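Notebook – Thursday, marker tracking at the sink

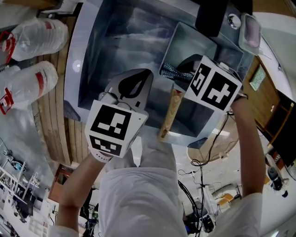

The pose filter has been annoying me all week, so today I sat down with Chak-lun and tried to work out why the right-hand track goes soft whenever we do sink tasks. On a table it's lovely. Over steel it wanders, then snaps back, and the snap is what ruins things downstream, because the planner sees a jump and treats it as a real movement. My first guess was timing, and I wasted most of the morning on that (timestamps are fine, I'm sorry I doubted them). My second guess is better. With the right gripper up and its jaw going into the small basin, the head view gets two markers side by side on the cube, and the solver ought to be very happy with that. The left cube gives a big one on the upper face and another on the lower. So we have two markers on each hand and still only one hand drifts! Meanwhile the steel is throwing streaks of light all over the big sink, and I started wondering how many of our "corners" were really corners.

Chak-lun dumped the raw detections before any filtering, which I should have done on Monday's run and didn't. There are false quads in there. Not many, but the detector was handing them on with a decent confidence and the ID check was set so loosely that a few got accepted as a real marker. One bad face out of two and the least-squares fit splits the difference, so you get a pose floating halfway between the cube and nowhere.

What I changed in Rolero:

ID check tightened, allowed bit errors down from 2 to none. We lose a few detections on the blurry bits and I don't mind.

Each face now gets solved alone first, and we only do the joint fit if the two answers agree. If they don't, keep the one nearer the prediction and log the other. Chia-hao wants the log to include the crop so he can look at the rejects by eye. Fair enough, added.

Gate on the filter moved from 32 to 9 mm. I was nervous about this one. Too tight and a quick flick of the wrist gets thrown away as an outlier, and then the filter coasts on its own opinion. I've put in a reset if it rejects several in a row, but the reset is a bit brutal and I'd like something gentler.

Replayed the same recording through the new build after lunch. The right-hand track is a lot calmer and the big snaps are gone. There's still a slow lean in it while the jaw is down in the basin, and I don't think that's the detector. Might be the cube-to-fingertip transform, which we last calibrated before the cube was remounted. Chia-hao thinks it's the lens model near the edge of the view. We argued about it over tea and neither of us had any numbers, so that's tomorrow's job.

Also, a small thing for whoever touches the viewer next: the left and right colours are swapped in the replay tool but correct live. I spent a good ten minutes cursing the wrong hand.

To do:
– redo the fingertip transform on both hands, check it against the old file before overwriting
– plot the lean against distance from image centre (Chia-hao)
– softer reset for the filter
– fix the viewer colours
– ask Chak-lun where he put the script that dumps raw detections, it isn't in the repo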